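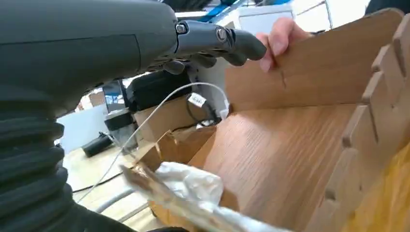
4. Fitting the side panel with the arm helping

Shibata bench arm – workshop set-up notes, part 2
By Yuto Nishimura | October | 76 shares | 4 comments

Read part 1 first. These steps assume the arm is bolted down and the hand opens and closes on command. If it only does so most of the time, go back.

4.1 Put the bottom panel down and stand the notched board along one side, teeth facing the panel you are about to fit. Dry fit only. Glue comes in section 6, and I would leave it in the cupboard until then.

4.2 Hold the next panel upright by its top edge. Keep your fingers at the top and well away from the joint.

4.3 Bring the arm in at the slowest setting. The Jisar software calls this "assist speed". It is still quicker than I like.

CAUTION: Keep your free hand on the stop button. The software stop is a request. The button cuts the power.

4.4 Let the hand come up beside the panel and wait. Do not push the panel towards it. If the fingers close early, open them from the menu and start again from 4.3.

4.5 Once the hand has hold, ease the tabs together yourself. The Jisar guide says the arm can press the joint home. Riku Onishi and I tried this on Friday and split two tabs, so we now use a rubber mallet.

NOTE: Check the corner with a square before moving on. The screen will report "aligned" whatever the corner looks like.

4.6 Open the fingers, back the arm off by 40 mm and only then let go of the panel. If it leans, the joint is not home. Repeat 4.5.

4.7 Clear wrapping, loose cables and torn cardboard out of the arm's reach before the next panel. Plastic film catches in the finger joints, and Fumiko Tanabe spent a whole evening picking it out with tweezers.

Is it faster than two people and a clamp? Not so far. Akihiko Ebihara thinks it will be once the positions are saved – I have heard that about every machine in this workshop. Saving positions is covered in section 5, with the settings that survived a restart.

182 views | Share | Comments (4)

Related
Bolting down the Shibata arm (part 1)
Clenach clamps: worth the money?
Ukville open workshop: evening hours
Saving positions in Jisar, and losing them again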